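By the time Maj-Britt Kvam got down to the locker room on Wednesday, the coffee in her paper cup had gone the color of dishwater and she had already been stopped on the stairs twice, once about the heating and once about a birthday card she was supposed to have signed in May. She didn't mind. She had worked at Nutport for 18 years, and being stopped on stairs was a good part of what she liked about it.
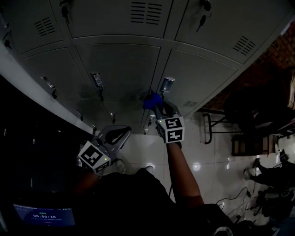

Nutport Staff Writing Circle | Stories from the Dahlgren Building

The lockers were gray and always had been, the soft gray of an old nickel, with slats in the doors so that a person's wet scarf could breathe. Some of the keys hung in their locks, waiting for somebody to want them. Others had gone home in coat pockets years ago and were living, she supposed, in kitchen drawers all over Loltska, in among the rubber bands and the birthday candles.

She had come for the one that had been her friend Wonduditz's. (It was his last name, but it was such a pleasure to say that people had quit using the first one.) He had retired to his sister's place by the lake, and he'd written to ask, very politely, whether she might look for a pair of gloves and a tin of peppermints, and if the peppermints were past saving, would she please not tell him.

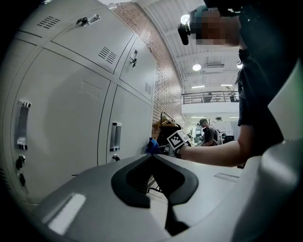 She tried 3 keys from the envelope he had sent, and each one went in like it meant to help and then thought better of it. You had to lean on the door a little, he'd written, the way you'd lean on a neighbor's fence. So she set down her coffee and leaned, feeling foolish and rather fond of him, and gave the last key another try, slower this time, humming the tune he used to hum at 6 in the morning when the two of them were the only ones in and the radiators were just starting to knock.

We use cookies to remember your reading preferences. Accept | Manage settings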